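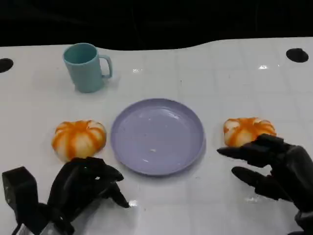

Clarkach Hand Kit Review
Term project report, Khrystyna-Mariia Ostapchuk
Robotics elective, submitted in April

1. What I was asked to do

The course wanted a review of a commercial product by somebody who would have to live with it. I picked the Clarkach hand kit, sold by Trastero as a two-handed add-on for labs that already own arms. The listing promises "table-ready manipulation in an afternoon." I had a semester, so I felt well prepared.

The kit costs $3,416 for the pair, with a mounting set, a control program called Harasym and a 47-page manual. Page 2 of the manual congratulates you on finishing the installation. The installation starts on page 9.

2. Setup

Mounting went fine once I stopped trusting the drawings, which show the left wrist bracket on the right wrist. The screws are good quality and there are a lot of them. Harasym found both hands on the first try, then lost one whenever I opened the settings window — support told me to leave the settings window closed. I did, and the problem went away, along with the settings.

The test task was toy food and tableware on a white table: pick up a pumpkin, put it on a plate, let go. The letting go deserves its own section.

3. Grasping

Pumpkins are a fair test for a hand. They are squat and ribbed, so a fingertip can settle into a groove or slide off a lobe, depending on how you come in.

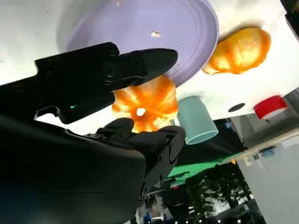

My best results came from approaching low and closing the upper finger last. The default grasp closes everything at once, and in my trials that tended to push the toy away before the fingers had it. Changing the order is one line in Harasym, under a menu named Misc.

Release is slower than I'd like. The fingers open in stages, and the toy sometimes rides along on one of them for a bit before dropping. I lengthened the pause before the arm retreats to 800 milliseconds and lost fewer pumpkins that way.

4. Compared with Clivari

Our lab also has an older Clivari two-finger gripper. It is cheaper, dumber and very hard to upset. For plates I still prefer it. For anything round, the Clarkach hands win once tuned, though the tuning took me about 2 weeks and the listing does say afternoon.
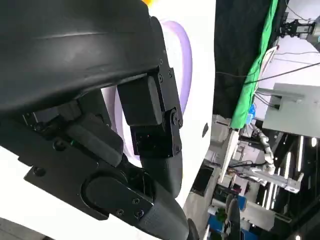

Can a student set the kit up without help from the vendor?
A student who has mounted hardware on an arm before can manage it, but should read the manual from page 9 and keep the support address handy for the software.

5. Recommendation

Buy it if the lab already has arms and someone with patience. Ask Trastero for the corrected bracket drawing before you order. They have one, and they sent it to me the day after I finished mounting.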